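Cuaderno de taller, encuadernación y papel
Valderrama, taller de atrás

Sigo con los engrudos. Deisy Tello trajo otra vez el libro de actas de Bistorport, el de tapa verde, y hay que decidir ya con qué se pega el lomo. El cuero está seco por las bisagras y en polvo por la cabeza. No quiero PVA ahí. Si dentro de unos años alguien tiene que volver a abrirlo, me va a maldecir.

Preparé dos engrudos: el de trigo de siempre y uno de arroz, más fino. El de trigo, una parte de almidón por cinco de agua, cocido a fuego bajo sin dejar de remover hasta que se puso translúcido, y luego colado dos veces por el tamiz de crin. El de arroz lo cocí menos de lo que tocaba. Quedó algo suelto y con grumos en el fondo del cazo. Lo colé igual y lo usé para el papel japonés, que no pide tanta fuerza.

Pruebas sobre recortes:

Trigo sobre tela de algodón: agarra bien, tarda en secar, deja mover la pieza un buen rato. Algo de ondulación en el cartón de un lado. Se corrige pegando papel por la contracara.
Arroz sobre japonés de gramaje bajo: casi no se ve. Se levantó una esquina al doblar, pero era la esquina donde puse menos.
Mezcla de trigo con metilcelulosa: resbala demasiado para el lomo. Sirve para hidratar y retirar restos de cola vieja, y para eso la guardo.

Jairo Tello insiste en que a la mezcla le falta reposo. Puede ser. Dejé un frasco tapado en la nevera pequeña con su etiqueta. POR FAVOR no usar el frasco sin etiqueta del estante de arriba, que es de la tanda vieja y huele.

Sobre el costurado: el libro tiene 368 páginas y las señales de cosido original se ven bien en casi todos los cuadernillos. Nayeli Mamani empezó a desmontar por el final y va anotando a lápiz el orden en el margen interior, muy flojo. Los dos primeros cuadernillos están comidos por el pliegue y hay que reforzarlos antes de pasar aguja. El hilo encerado que tenemos es grueso para ese papel. Pedir lino más fino. 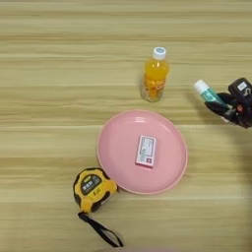 Valderrama, diciembre

Con el frío el engrudo tarda el doble. Lo que antes dejaba en prensa de un día para otro ahora sale todavía blando por el centro, y al quitar los tableros el papel se vuelve a mover. He pasado a cambiar los secantes por la mañana y otra vez antes de cerrar. Gasta mucho secante, pero el cartón queda plano.

El lino llegó de Travudport, dos carretes. Uno viene con nudos cada poco y lo dejo para los cuadernos de práctica. El otro va bien. Lo pasé por la cera una sola vez y entra sin romper el papel.

Cosido terminado sobre cintas. No repetí el cordel del original: los restos que quedaban eran muy pocos para saber cómo iba por la parte alta, y Marisol Cuadros, que es quien firma la ficha, prefiere que se note dónde empieza lo nuestro. Queda apuntado en la ficha con un croquis. Guardé los trozos de cordel en un sobre aparte, dentro de la caja del libro.

El lomo lo encolé con trigo, una capa delgada, y encima japonés con el arroz. Esta vez sí lo cocí hasta el final. Sin grumos. El lomo abre bien y vuelve solo, aunque en el tercio de abajo se nota un poco rígido. Sospecho que se me juntó engrudo entre dos cuadernillos. No lo toco.

Guardas: me gustaba el papel crema que trajo Nayeli Usuga, pero la fibra le iba cruzada respecto al lomo y al humedecer una tira se enroscó hacia el lado malo. Corté otras del pliego de Tidurside, con la fibra a favor. El tono es más frío y se nota al lado de las hojas viejas. Jairo dice que con una aguada de té se arregla. No quiero té en un libro ajeno. Si se tiñe, se tiñe con acrílico muy diluido y antes en un recorte.

Cuero: consolidante en las zonas en polvo, dos manos, dejando secar bien entre una y otra. Oscureció algo más de lo que esperaba en la cabeza. En el plano trasero apenas se nota. Falta rebajar la piel nueva para las bisagras. La chifla grande no corta, la pasé por la piedra de 2.000 y después por la de 3.000 y sigue arañando cerca de la punta. Creo que tiene una mella. La miro con lupa mañana con luz buena, y si es eso se la doy a Jairo para que rehaga el filo desde abajo.

Pendiente:
teñir la piel antes de rebajar, prueba en retal
caja de conservación, medidas solo cuando el libro tenga tapas
avisar a Deisy de que las guardas no serán crema
tamiz nuevo, el de crin está abierto por un lado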